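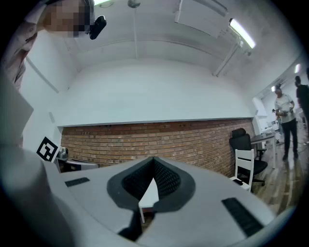
写真:メイニル・ロッサー(Meinir Rosser)

レンガの壁の部屋、模様替えが始まりました!

マルコムの丘に近いスタルカスム共同スタジオで、奥の部屋の家具の入れ替えが進んでいます。わたしも8日間の作業のうち2日だけのぞいてきたのですが、レンガの壁はそのまま残すそうで、もうそれだけでうれしくなってしまいました(あの壁、大好きなんです)。

気になったのは小さな白いテーブル。スツールかな?とも思える大きさで、茶色い床に白がよく映えます。壁ぎわには、天面がグレーの暗い色の低い家具。机にするか棚にするか、担当のアドワ・マハマさんはまだ迷っているとのこと。「低いものを壁に寄せると、レンガが広く見えるんですよ」と教えてくれました。なるほど〜。

家具は利用者から寄せられた40点超の中から選んでいて、残りは倉庫のあるブクルへ。コジョ・ヌツガさんが車で5往復する予定だそうです。腰、お大事に!

部屋の利用再開は12月の予定。白いテーブルを窓側に移す案も出ているので、置き場所に意見のある方は受付のノートにどうぞ。わたしは壁の前に一票入れてきました。

お問い合わせ:スタルカスム共同スタジオ受付 | © Starkasum | ページの先頭へ戻る
当サイトではCookieを使用しています。[同意する] [設定]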